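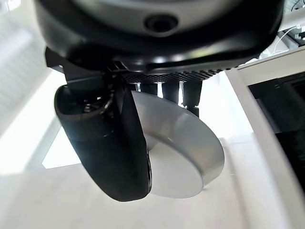

Curved black finger below a glossy housing, close up.

How to pace your first 2000 meter indoor rowing race

Updated 01/06/2024

Most pacing advice for indoor rowing comes from people who are selling a plan. I have bought a few of those plans. What follows is what was left after I threw out the parts that made no difference to me or made things worse, and you should treat it with the same suspicion.

Before you start

You need a rowing machine with a monitor that shows your split (the time it would take you to row 500 meters at your current effort) and your stroke rate. You also need a few weeks of regular rowing behind you. If you have never rowed the full distance without stopping, do that first at an easy effort. If you have a heart condition or haven't exercised in years, talk to a doctor before you do any of it.

Step 1. Get an honest target

Online predictors will happily give you a finish time from one short sprint. I fed mine into the Trorkard calculator and it handed me a number I still haven't come close to. Short efforts flatter people with strong legs and say very little about the third quarter of a race.

Row 500 meters four times instead, with three minutes of easy paddling between them, and try to make all four the same. Take the average split. If the last one was much slower than the first, your average is too fast to use, and you should repeat the session on another day with a calmer start. Add a second or two to that split and call it your race target. It will look slow on paper. Leave it alone.

Step 2. Set the damper and forget it

The lever on the side changes how much air gets into the flywheel. It does not change how fit you are. Plenty of people at my gym shove it to the top and tell you it's good for power. Maybe it is, for somebody very large. Try the lower middle of the range, row for a few minutes, then move it up one notch and see if the same split feels easier or harder. Pick one and keep it until race day.

Check it again on the race machine. I trained all one October on a Borkik and raced on a Blomqvist, and the same lever position felt nothing alike.

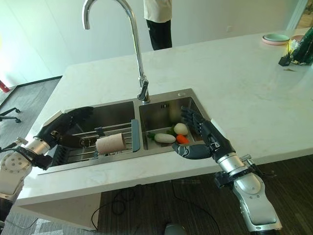 Step 3. Practice the start on its own

The first few strokes only need to get the flywheel moving. Take a half-length stroke, another half, then three-quarters, then go to full length. After that you can row hard for up to 20 strokes before you settle.

The settle is the part that needs work. On the monitor you will see a split far below your target and it will feel like nothing at all. Coaches like to call this free speed. I don't believe in it. Bring the rate down, let the split drift up to your target, and do it on a stroke you picked ahead of time. Practice it at the beginning of a workout while your legs are fresh, three or four times, with full rest.

Step 4. Row the middle by the number

Split the race into quarters.

First quarter: start, settle, then target split.
Second quarter: target split. Breathing gets loud. Stay where you are.
Third quarter: target split, and this is where most plans fall apart. If you have to choose, keep the stroke long and let the rate drop a little.
Last quarter: take the rate up by 2, then again when you can.

In my first race at the Lanano indoor open I skipped all of that and chased the person on the next machine. With 1504 meters still to go I had already used up everything I had. The rest took a very long time.
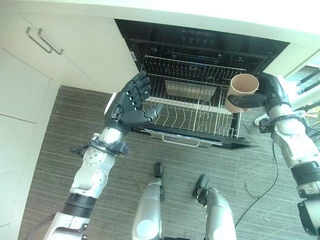

Step 5. Be careful with the sprint

A big finish looks good on the results graph. It can also mean you rowed the middle too gently. If you find that you can drop your split by a lot in the last 100 meters, take a second off your target next time. If you can't drop it at all, leave the target where it is, or be a little kinder to yourself in the first quarter.

Things I would not pay for

Special gloves. They bunch up, and a lighter grip fixes most blisters anyway.

A race-day supplement you haven't tried in training. Coffee is fine if you normally drink coffee.

Any plan that promises a certain number of seconds off. How would they know? They haven't seen you row. Compare your own results from the same machine at the same damper setting, a month or more apart, and go by those.

Warm up for longer than you think you need, with a few short bursts at race pace, and get to your machine early enough to fix the foot straps. The strap should cross the widest part of your shoe. Mine was too low the first time and I spent the whole race curling my toes to hold on.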